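Trying a rehearsal kit before you let a robot loose on the worktop

By Halima Mwaipopo
May 21, 2019
32 shares | 5 comments

Regular readers will know that I'm fond of a well-ordered worktop, and that I have never met a gadget I didn't want to take out of its box straight away. So when Kallutari asked whether I'd like to spend a fortnight with Mosoti, their planning service for people thinking of putting robot arms to work in a small kitchen or packing room, I said yes before I'd finished reading the message (and then went off and made a pot of tea to calm down).

Mosoti is a computer program with a helping hand attached. You tell them the size of your table, what you keep on it and what wants moving from where to where, and they build the whole thing on screen, arms and all, so that you can watch the job done before you spend a penny on metal. Our little preserves kitchen, where I help out in the season, does an awful lot of sorting bottles into bins and putting things on trays, and it's just the sort of dull, fiddly work I'd happily hand over.

I'll pass on what I picked up, and most of it is good sense for any workbench, arms or no arms.

Start with far less on the table than you think you need. My first list had 40 items on it, jars and funnels and labels and the good scissors, and the very patient person at Kallutari wrote back suggesting I cut it down to a handful. She was quite right! Once I'd got it down to a bin, a tray and a couple of small bits, I could see what the arms were up to.

Give every container its own colour. If your bins and trays are all white, you'll be squinting at the screen, and I dare say you squint at them in real life too. I asked for a pink bin and a tray in something close to turquoise on a plain brown top, and I've since done the same with my own tubs at home, where it has saved a good deal of rummaging.

Choose a bin with low walls. A gripper has to come down over the rim just as your hand does, and a tall narrow tub makes hard work for both. The same goes for the cupboard under the sink, if you're still keeping your cloths in a deep bucket as I did for years.

Ask to see it from more than one place. You can look down on the whole table with both arms, or you can look from right behind the fingers, and I found I needed both. The wide view is best for settling where things go. The close one is a bit odd to begin with, a great stretch of brown with two fingers poking up at the bottom, but it does make you notice how far away you've put everything.
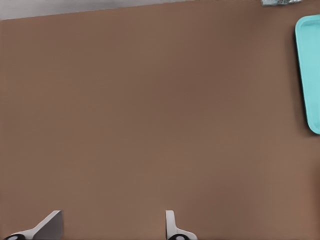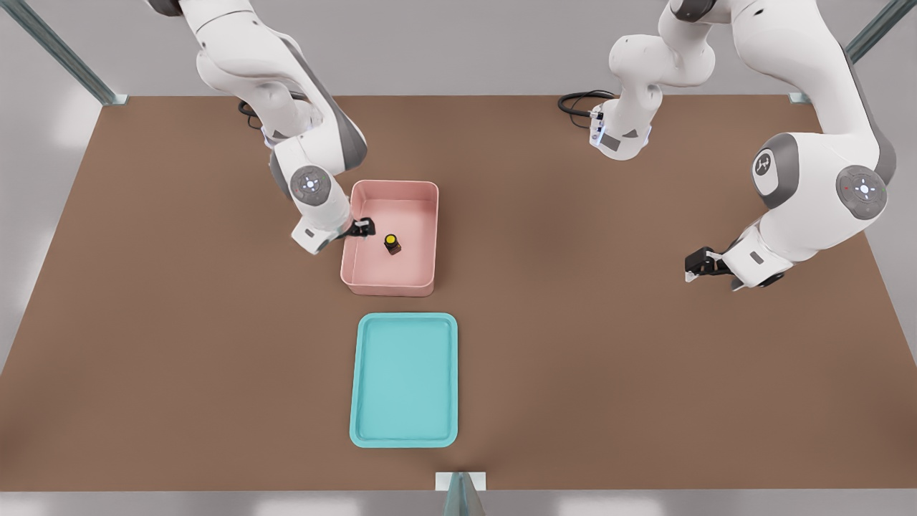

My table in Mosoti, from just behind one gripper and then with both arms in view and the little yellow-capped bottle in the pink bin.

Keep small, light things away from the far edge. I'd let a little grey and silvery something sit right at the back in one layout, and from behind the gripper it was hardly in view at all. Bring such things forward to where you'd comfortably reach them yourself. My grandmother used to say much the same about eggs.

Leave a clear patch in the middle. It's so tempting to fill it, I know, but two arms want room to pass and so do two cooks. I now keep the centre of my own kitchen table bare while I'm working, and put the bowls to the sides.

Write down each layout before you change it. The program will save up to 8 of them for you, which sounds like plenty until you've had a rainy afternoon moving a tray backwards and forwards. I gave mine silly names and then couldn't remember which was which, so do use plain ones.

Now for the grumbles, and there are only a couple. The instructions are written for somebody who already knows what a wrist joint is, and I had to send three emails before I could turn the view round. I'd also have liked more everyday things to choose from, as the shelf of ready-made objects is rather thin on jam jars. You can send in your own measurements and they'll make them up for you, but mine took five days to come back.

I looked at Clirinetti's planner as well, which is prettier and easier to start with, though I couldn't find a way to put in a second arm. If you only want one, it's well worth a look. For two, I'd go with Mosoti, and I'd book the hour's help over the telephone while you're at it.

5 comments

Jampot Jean: The coloured tubs idea is going straight on my list. Does it do sloping tables? Ours has a terrible lean.

Halima Mwaipopo: I didn't try, Jean, but I'll ask them! A folded beer mat under the leg in the meantime.

R. in the shed: We used Silturov for our packing bench last year and had the same trouble with the instructions. Ring them up, it's much quicker.

Dotty: My worktop hasn't had a clear patch in the middle for ages. Off to tackle it now.

Marrowman: Would love to see your layout for filling the jars, if you get that far.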